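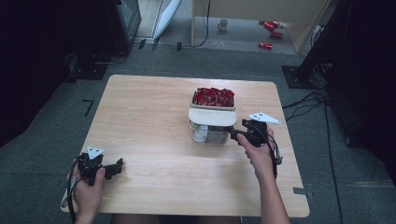 Attachment 1: bin on the table, cream lid tipped forward, tray of red wrapped ones behind it

Ticket 609
Subject: Snack bin lid won't stay shut / tray too tall
Location: Heywood, second floor, carpeted room
Opened by: Denise Garside
Assigned to: Wayne Nuttall
Priority: low (Denise says medium)
Status: closed

8:40 am, Denise Garside
Lid on the clear storage bin pops back up on one side. Push it down, fine, walk away, come back, up again. Red wrapped candies are in the white tray, tray goes in on top of the other stuff, then lid. Worked OK up to April. Same bin, same lid as far as I know. Need it closing properly before the next lot goes over to Trumdale, last time half the tray ended up in the trunk of my car.

8:55 am, Wayne Nuttall
Couple questions
- which side pops
- anything under the tray
- did anyone swap lids with the other bins. We have 62 of these things and they are NOT all the same batch

9:10 am, Denise Garside
Right side mostly. Under the tray is whatever was in there before, didn't unpack it. Don't know about the lids. Jiahui did the last restock, ask her.

9:25 am, Jiahui Xu
Didn't swap lids. Did fill the tray higher than usual, the bulk order came in at 2,000 pieces and I was trying to get through it. Sorry. Tray was level when I put it in, I pushed the wrappers flat with my hand.

9:40 am, Wayne Nuttall
OK so try in this order, note what happens for each:
1. Tray out. Lid on the bin with nothing on top. Does it close all 4 sides?
2. If yes, empty tray back in, lid on.
3. If still yes, fill tray to the rim, no heap. Lid on.
4. If no at step 1, turn lid around 180 and try again. Some of the older ones only seat one way.
Use a flat table pls. Carpet gives too much and you think it's shut when it isn't.

10:30 am, Denise Garside
Done on the square wood table.
1. No. Right side still up a hair. Tray out and everything.
4. Turned it around. Now LEFT side up. So the problem moved with the lid??
Didn't do 2 and 3 yet

10:35 am, Wayne Nuttall
Moves with the lid = it's the lid. Run a finger along the inside of the lip on the bad side. Looking for a nick, bit of old label, dried sugar, anything.

10:50 am, Denise Garside
Scrap of clear tape stuck up inside the groove, folded over double. Plus something sticky. Picked the tape out with a fingernail, wiped with warm water and dish soap, dried with paper towel. Lid goes down all four sides on the bare bin now.

Step 2, empty tray: closes.
Step 3, tray to the rim: closes, stays.
Then I put it back how Jiahui had it, heaped: pops up after a minute or so. So two problems, tape and the heap.

11:05 am, Jiahui Xu
Ok will stop at the rim. Where does the extra go? There's a lot left

11:10 am, Wayne Nuttall
Second bin. Don't mix with the Emura stock, that gets counted separate. Anas has the spare bins.

11:30 am, Anas Salameh
Got spares, they're the shorter kind though. Tray fits but nothing will go underneath it. Fine for candy only. Left two by the door.

11:45 am, Denise Garside
Fine by me. What about the stuff under the tray, do I leave it or take it out? Makes the whole thing heavy to carry

11:50 am, Wayne Nuttall
Leave it if the tray sits flat. If the tray rocks at all, unpack and relay it, big things on the bottom. A rocking tray will tip into the lid and you're back where you started.

1:15 pm, Denise Garside
Rocked a little. Took everything out, put it back flatter, tray sits right now. Tested: carried it down the hall and back, lid stayed on. Leaving it overnight w/ the tray full to the rim.

Next morning, 8:30 am, Denise Garside
Still shut. Good to close

8:35 am, Wayne Nuttall
Closing. Cause: tape in lid groove, tray overfilled, contents under tray uneven. Fix: cleaned lid, fill to rim only, repacked bottom. Zane pls add "check the groove" to the Cliresent restock sheet

9:00 am, Zane Sepp
Added, line 7. Also fixed "tary" on line 3, been like that forever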